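Setting up a pick-and-hold task in Evum with the Vudum kitchen pack

Evum is a desktop simulator for single-arm work, and the Vudum kitchen pack is the add-on that gives you counters, kitchenware and a bin of odds and ends to scatter around as clutter. This page takes you from a fresh install to an arm that can pick up a bottle, hold it clear of everything and put it back. Allow an afternoon the first time through. After that you can do it in 20 minutes.

I'm assuming you have the current version of Evum running and a licence key for the kitchen pack. The free tier will open the scenes but won't let you save changes to them, so you need at least the hobby licence for this.

Before you start

Check your graphics driver. Evum will run on integrated graphics, but the physics and the display share a clock by default and a slow display makes the gripper behave strangely. If you're on a laptop, go to Preferences, then Timing, and untick Lock physics to display. Mine was ticked after the last update even though I'd turned it off before.

You'll also want 16 GB of memory. The pack's textures are large, and the stone countertops are the worst of them. There's a low-texture switch under Preferences, Assets if you're short.

Step 1: Install the pack

Download the pack from your account page and drop the archive into the assets folder without unpacking it. Restart Evum. The kitchen pack should show up in the left-hand library under Vudum. If it shows up greyed out, the key hasn't been read. Open Licences, paste the key again and check for a trailing space.

Step 2: Choose a scene and place the arm

Open New Scene and pick one of the marble counter layouts. The counters in this pack aren't simple rectangles, and that matters for where you put the arm. Drag in the pedestal first, then snap the arm to it. The snap point is the centre of the pedestal's top face. If you drop the arm straight onto the floor it will load fine and then spend its whole working life reaching upward.

Put the pedestal close enough to the counter that the arm can reach the bottle with its elbow still bent. Turn on the reach overlay (View, Reach) and drag the pedestal until your target sits well inside the shaded zone. Targets near the rim of the zone can be reached, but the arm will be almost straight and the planner has very few ways to get there.

Step 3: Add clutter

Use the Scatter tool. You can choose items by hand or let it draw from the whole library, which includes plenty that doesn't belong in a kitchen. I let it draw from everything. If you're only testing whether the grasp works, a tidy scene is quicker, but a planner tuned on a bare counter tends to fall over once there's something in the way.

Set the seed before you press Scatter and write it down. I used 37. Without a fixed seed you get a new arrangement every time you reload, and you can't compare one run with the next.

Leave Settle on. It drops the objects and lets them come to rest before the run begins. Turn it off and some of them will start partly inside the counter, then jump when the physics kicks in.

Step 4: Set up the grasp

Select the bottle and open Grasp Points. The pack comes with two for bottles, Body and Neck. Body is steadier, but it needs clear space for the fingers on both sides. Neck is the better choice on a busy counter and it's the one used for the rest of this page.

Set the approach to Top and the standoff to 4 cm. Grip force can stay on the default. If you raise it too far the contact solver starts to buzz and you'll see the bottle shiver in the fingers.

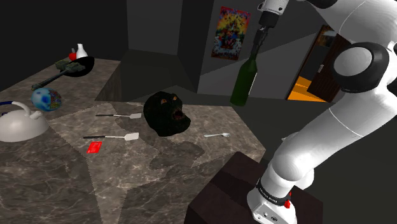 Lift speed is the next thing to set. The default is too quick for a neck grasp, as the weight hangs below the fingers and any sharp start sets it swinging. Drop the slider to a third and work back up. A slight tilt during the hold is nothing to worry about. What you don't want is a tilt that keeps growing, which means the fingers are slipping. Raise the friction on the finger pads before you touch the grip force.

Step 5: Run and log it

Press Run with Log ticked. Evum writes a plain text file with joint angles, contact forces and the pose of the held object. The hobby licence keeps up to 20 runs before it overwrites the oldest, so copy out anything you care about.

Look at the object pose first. For a good hold the height climbs, levels off and stays level.

Common problems

Planner says no path found. Nine times out of ten the pedestal is too far back. Move it in and try again.

Bottle passes through the fingers. Collision mesh is set to Coarse. Change it to Fine for the bottle only – doing it for the whole scene will slow everything to a crawl.

Run differs each time with the same seed. Check that the physics clock is unlocked and the time step is fixed. Ilham Liew on the Evum forum worked this one out and posted a settings file, which is pinned in the help section.

Is the pack worth buying?

If you mostly do tabletop work, yes. The grasp points alone saved me a Saturday of marking them up by hand. The documentation is thin and the scene names are no help in telling one layout from another, so expect to open a few before you find the one you're after.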